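Ticket: table in back corner, top rocks and one leg keeps working loose
Opened 7/14/25, status: open
5 min read

Hi all! Me again, with the Sostamby table (the one with the thin pale top and the skinny legs). I've been trying to get this thing steady since January and I'm finally writing it up properly, partly so I stop redoing the same fixes. Short version: lean on one end and the whole top dips a little, then comes back. And yes, I know, I should have cleared it first. There's bubble wrap, plastic bags, paper and cardboard all over it.
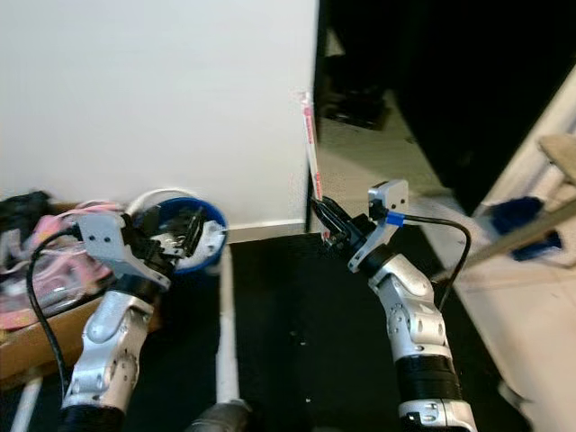
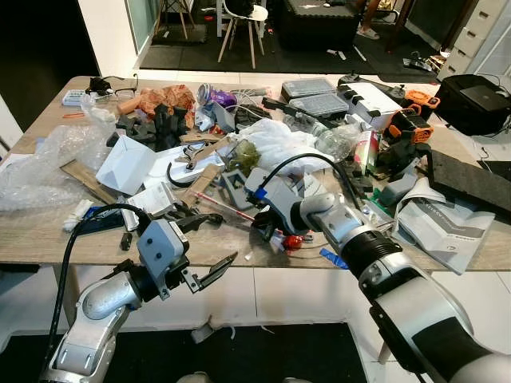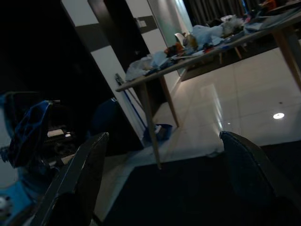

Paula Dumitrescu wrote back before lunch: clear everything off before you touch a single bolt, because you can't tell a loose leg from a top that's bowing under a load. She also wanted to know how much weight was on there, and whether I'd checked the tabletop or just the legs.

Fair questions! So, what I've done so far:

First try, back in January. Tightened all the leg bolts with the little key that came in the box. Held for maybe two weeks and then the wobble came right back, same corner.

Second try. Bought a pack of Mesix felt pads (100 in a pack, I'll be using them until I retire) and doubled them up under the short leg. Better on the tile, but the pads slid off every time I dragged the table out to sweep. I gave up after the third set.

Third try. Swapped the original washers for wider ones from the Lapointe kit. This helped the most. The leg stopped twisting, but the dip at the end is still there, so I'm guessing that's a different problem.

Today, after Paula's note, I went and did the boring part. Glasses somewhere safe, plastic bags inside one other plastic bag, cardboard flattened for recycling. The small stuff took forever, it always does. It took me 38 minutes to get to bare wood and I've still got one box of "decide later."

With nothing on it: pushed down on each corner in turn. Three are solid. The fourth rocks, but way less than before. Then I measured under the top with a straight edge and there's a slight bow along the long side. Not huge. So I think Paula's right and I've been blaming the leg for two things at once.

Questions for whoever picks this up:

Does Orkska still sell the crossbar for this model? The old parts sheet lists a 300 mm one, but I don't know if that fits under a top this thin.

Would a metal strip screwed along the underside do the same job? I've got one in the closet, but I'm nervous about screws coming through.

Paula again, a bit later: don't screw anything in yet, leave it empty overnight and measure again in the morning.

OK, doing that. Box of "decide later" is going on the floor for now. I'll post the new measurement here tomorrow.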